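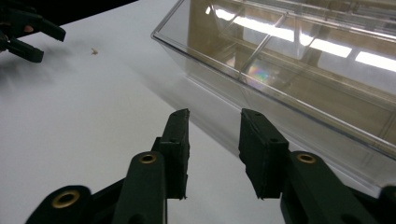 Narkwood College - Department of Mechanical Engineering Technology
Student Project Report: Equipment Plan for the Two-Gripper Bench
Prepared by Géza Bárány. Project advisor: Howard Clegg

1. What we were asked

The department wants a shopping list for next year's gripper work. We were told to assume the Damis package, a motorized pair with its own controller and a yearly support fee. I started out doubting we need it and I still do.

2. What we have

Hand-held grippers with black plastic links and dark foam pads on the fingers. The links have brass eyelets in them, and I have no complaint about those. The pads are another matter. The foam has gone ragged along the edges, and on one finger the lower rim is frayed. Pads are the cheapest part on the tool and the current budget has no line for them at all.

For test objects we use things like a clear plastic box on a white table. It is glossy and picks up the ceiling lights, so it should stay on the list for any camera trial. A vendor demo with a matte cube tells us very little.

3. Quotes

Lakwood offered replacement pads at $4 each. Ashby wants $141 for a full set of links and fingers, shipping included. Damis would not put a price in writing until we agreed to a call, and after the call the number was "over 90 percent of the equipment line," in Howard's words. Support is extra. I asked what the support fee covers and got a brochure.

4. Problems with the big purchase

The Damis sheet gives a grip force but does not say what pad it was measured with. It lists a service life with no test behind it. We also have no bench wired for the controller, and the electrical work is in someone else's budget - or in no one's, as far as I could find out.

5. Recommendation

Buy pads now, enough for the year. Buy one Ashby set as spares. Hold the Damis decision until April and ask for a loan unit first, with our own box and our own table. If they refuse the loan, I would drop them.

Howard disagrees with me on the last point and thinks five months is too long to wait. His note is attached to the department copy.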